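Skundora two-arm folding bench
Build and equipment page, Prarnness shared workshop

Skundora is a pair of small robot arms working on flat cloth across one table. It was built in the Prarnness workshop from bought actuators, metal brackets and printed parts. The page covers the build as it stands, the parts needed to copy it and the settings in use for T-shirts.

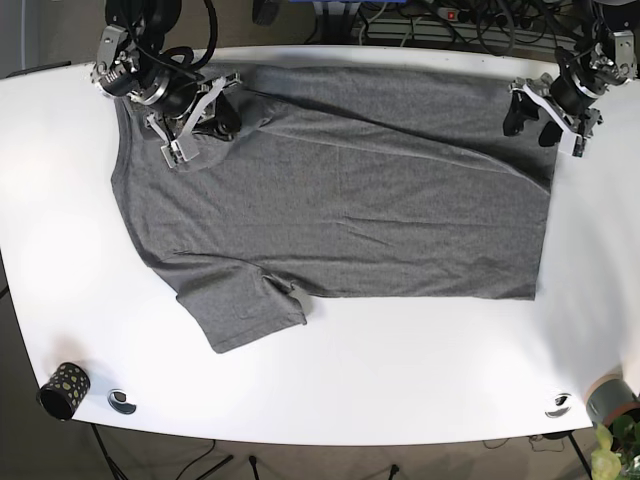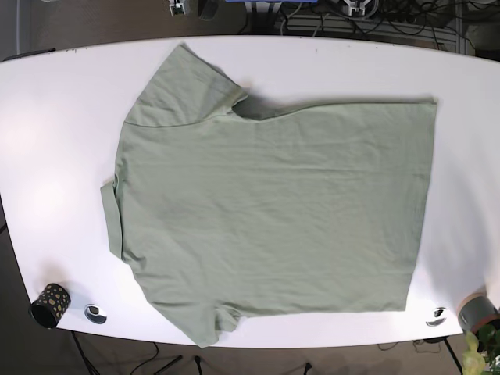 Short-sleeved T-shirts on the Skundora table: grey with both grippers on the fabric, green with the arms out of view.

Page maintained by Brândușa Iordache
Last revised 7 April 2020

Overview

The arms stand on the far side of the table from the operator and reach down onto the cloth. Each has its own base, its own supply lead and its own data cable. They share one controller board, called Hegarty in the build files, and one control program, Felow. Either arm can be run alone with the other parked clear of the table.

Left and right are always the robot's left and right, in this page, in the wiring labels and in Felow. From the operator's side they are reversed. Check the label on the base before unplugging anything.

Table

The table is a white office type with rounded ends and two cable grommets along the near edge. Any rigid table of similar height will do. The top should be plain and a single colour. A gloss finish lets cloth slide more easily than matt, but it reflects the ceiling lights, and the glare falls on the left half as seen from the front. White and very pale garments are hard to separate from the top there. Mid grey gives the cleanest outline of the shirts tried so far. Pale green is usable with the threshold lowered by 4.

The grommets are left open. Felow masks them out as fixed marks, so the mask must be redrawn if the table is moved.

Arms and grippers

The links are black actuators joined by silver metal brackets. Cables run outside the links in loops. Leave enough slack for the wrist to turn fully both ways, then tie the loop at the link and not at the joint. The first build was tied at the joint and wore through a data lead in January.

The gripper has flat fingers with black pads at the tips. The pads are the only wearing part. Replace them when the surface turns shiny. Fingers must meet squarely along the tip; a gap on one side will pick up a single layer on one try and drop it on the next. Shim behind the pad to correct this.

Closing force is set in Felow on a scale from 0 to 18. Single-layer jersey is held well at 3. Collars and hems are thicker and will stand more. Values above 10 leave a mark in soft knits and gain nothing in grip.

Power and wiring

Everything runs from one switched power strip on the floor behind the table. The switch on the strip is the main isolator for the bench and must stay within reach of whoever is running it. Keep supply and data cables apart where possible. The present layout does not manage this very well – the runs behind the table need proper trunking, and it is on the list.

Starting up

Switch on at the strip. Wait for both bases to report ready before opening Felow. Run the homing routine with no cloth on the table. Small objects may stay near the front edge if they are outside the marked work area.

Lay the garment flat with the body running along the length of the table. Light creases are acceptable. Folded-under sleeves are not, and should be pulled out by hand. A sleeve may hang towards the near edge without affecting the corner search.

The usual first move is a grip at two corners on the far side, one per arm. Check both before allowing a lift. If either gripper has missed, open both and repeat.

Service

Joint bolts are checked every 3000 moves, counted by Felow and shown on the status line. The shoulder bracket bolts loosen first. Use a medium thread lock on these and none on the wrist, where the parts come off more often.

Known faults

Corner search fails on shirts laid with the collar tucked under.
Right arm drifts slightly after a long session. Homing again clears it.
Felow does not save the table mask if closed from the menu. Use the save button first.

Supplied files

Bracket drawings, finger and pad patterns, Hegarty wiring sheet, Felow settings for T-shirts. Settings for towels are not finished.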